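Plirnside Kitchen Sim: Data Card and Known Fault (Stuck Lighting Seed)

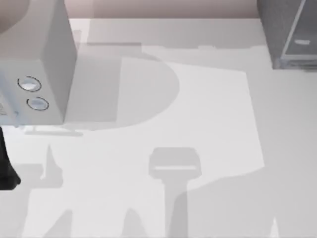 6 min read

Status: published with a known fault. Read the section headed "What went wrong" before you train on any of this.

Summary

Plirnside is a set of simulated two-arm manipulation episodes on a kitchen-style counter. It holds 1199 episodes, each with the rendered camera streams, joint positions, gripper commands and a success flag written by the simulator. Every frame is computer-rendered. No real robot was used to collect it.

156 of the episodes were rendered with the wrong lighting. The motion data in those episodes is fine as far as we can tell, but the pictures are not what the config files say they are. A policy trained on the full set learned to depend on the shadows, and it failed a safety check as a result. The affected episodes are still in the release, flagged, so that the fault can be studied. They are left out of the default split.

What is in an episode

Each episode folder has the following:

frames/ -- one folder per camera, numbered PNG files
state.csv -- joint positions and velocities for both arms, gripper opening, timestamp
actions.csv -- commanded joint targets and gripper commands
scene.yaml -- object poses, light positions and intensities, camera poses
result.json -- task name, success flag, contact warnings, fault flag

The fixtures are a box-shaped appliance with two round buttons on the front, a dark grey cabinet with a small pale handle, a light grey counter and a plain wall behind. Tasks are pressing a button on the appliance, opening the cabinet, and moving a small object along the counter. Not every fixture is fully in view on every camera. The close overhead camera cuts off part of the cabinet.

The arms are often only partly visible on the close overhead camera, and their shadows can take up a lot more of the picture than the arms do. Sample frame 1 has a black arm segment at the left edge and a gripper-shaped shadow near the bottom centre, with more jagged arm shadows over the lower left of the counter.

What went wrong

Lighting is meant to be randomized per episode. A seed is drawn, and from it the renderer places one key light and up to three fill lights above the counter. The seed is also written to scene.yaml.

In one batch the worker process that handled rendering crashed and restarted. The restart script passed the seed to the physics side but not to the renderer. The renderer fell back to its default seed and kept it for the remainder of the batch. scene.yaml was written by the physics side, so it recorded the seed we had asked for. On paper the lighting changed from episode to episode. In the frames it was the same arrangement 156 times.

There was no error message. The renderer treats a missing seed as a valid setting. The nightly checks compared scene.yaml against the schema and against the batch plan, and both matched. Nothing in the checks looked at pixels.

The batch was also nearly all button-press episodes, and that made things worse. With the lights fixed, the gripper shadow sat in almost the same place relative to the gripper whenever a press was about to start. Position of the shadow became a very good predictor of when to push.

How it was found

The Wanyama test bench runs trained policies in simulation under lighting they have not seen. It includes a contact force limit of 50 newtons on the appliance face. On a Monday run, a button-press policy went over that limit repeatedly when the key light was moved to the other side of the counter. The arm closed on the appliance before it was lined up with either button and kept pushing against the flat of the face.

We first suspected the contact model and spent several days on it. That time was wasted. The contact model was behaving as documented.

The next test was to turn shadows off in the renderer and change nothing else. The same policy slowed down, hovered over the counter and did not press at all. With shadows back on and the lights in the default arrangement, it pressed normally. After that we compared frames across the batch by hand and the fixed lighting was obvious.

Safety note

The over-force contacts happened in simulation and no equipment was involved. The same policy had, however, been queued for a hardware trial at Dutbridge. It was pulled from the queue once the bench result came in. If you have a checkpoint trained on Plirnside release 1 or 2, do not run it on a physical arm without retraining. A force limit in the arm controller is a sensible backstop, but it does not correct the behaviour.

We have not tested whether the cabinet or object-moving policies picked up the same habit. There were few of those episodes in the bad batch. Treat it as an open question.

What was changed

The renderer now refuses to start without an explicit seed.

scene.yaml is written after rendering and takes its light positions from the renderer itself.

A pixel check was added. It renders the empty counter once per episode, with arms and loose objects removed, and compares that render with the previous 6 episodes. If they match too closely the batch stops.

Affected episodes have "fault": "light_seed" in result.json.

The restart script was fixed, though we no longer rely on it for this.

We did not re-render the 156 episodes. The object meshes had been revised in the meantime, and new frames would not have lined up with the recorded contacts.

Using the data

The default split, train_clean, leaves out all flagged episodes. The split named train_all includes them. Use train_all only if you are studying shadow dependence or dataset faults.

To load flagged episodes on their own, filter on the fault field. Do not filter on the light seed in scene.yaml. For these episodes that value is wrong, and it has been left as it was first written.

Other known problems

Shadow edges are harder than they would be under most indoor lights -- soft shadows were switched off early on to save render time.

Markings at the side of the appliance are too blurred to read on the close camera. Don't use them for any text-reading task.

The counter has no surface texture. Policies that depend on tracking texture will do poorly.

The success flag for the button task is set by button travel alone. An episode can be marked a success even if the contact force was high. Check the contact warnings as well.

Versions

Release 1: first internal release. Contains the fault, unflagged.
Release 2: extra cabinet episodes. Contains the fault, unflagged.
Release 3 (May): faulty episodes flagged, train_clean added, this card rewritten.

Reporting faults

Open an issue in the Plutuvham tracker with the episode number, the camera name and the frame number. If the report is about force or unexpected contact, add the label "safety" and attach the policy config. Those are looked at before anything else in the queue.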